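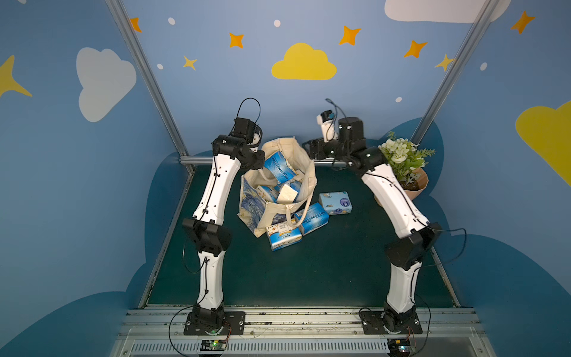
A cream canvas tote bag on a dark green floor mat.

14 Jan 2020 | Posted by Zdenka Vasić
Print this page | E-mail this page

Saved campaign does not load in Rorkmont

I wish to resume a campaign in the wartime strategy game Rorkmont. The save was made in June, at turn 434, before the Aselar expansion was installed. The game now returns me to the main menu without a message. Is the save lost?

Rok Delić
The save should be recoverable. The expansion alters the map index, and older campaigns must be converted before they are opened. Please proceed as follows: close the game, copy the save folder to another drive, start the game with Aselar switched off, load the campaign and save it under a new name. Aselar may then be switched on again. Campaigns with more than 1,577 units may take 5 minutes to load.

Ilir Georgiou
I had the same fault and began again. The Dimitrov scenario is better in any case.

Oranuch Sangkhawat
Members are advised that the steps given by Mr Delić do not apply to the console edition, where expansions cannot be switched off singly.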